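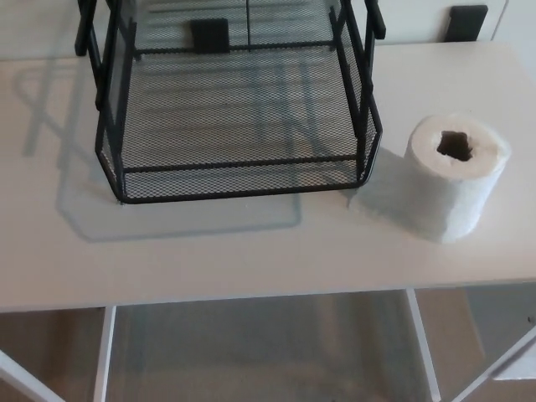 Brodham's tidying trials hit a snag in April, and the snag was toilet paper. Cerka, our household robot, has a grip check that stops the arm when a load slips. It has no opinion on a roll that stays put while its loose end wanders off over the side.
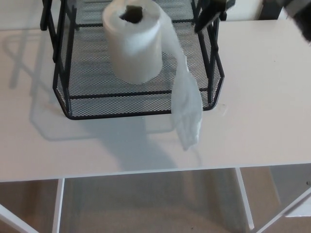 The arm carried on to its next job regardless and logged a success. We found 3 more cheerful entries like it in the log, out of 110 runs. Getlow has since lowered the closing force and added a stop for trailing material, which now trips on sleeves too. Cloth jobs are on hold until that's sorted. Keep yours rolled up near the arm.

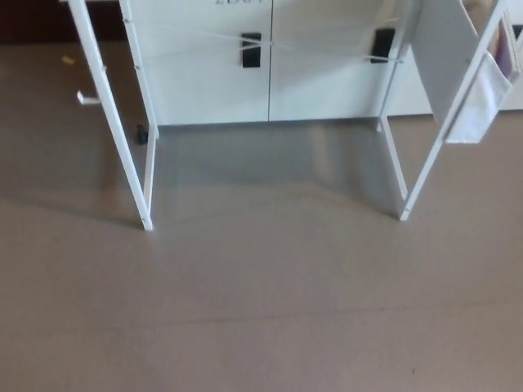 The white frame in front of the cabinet, cloth at right.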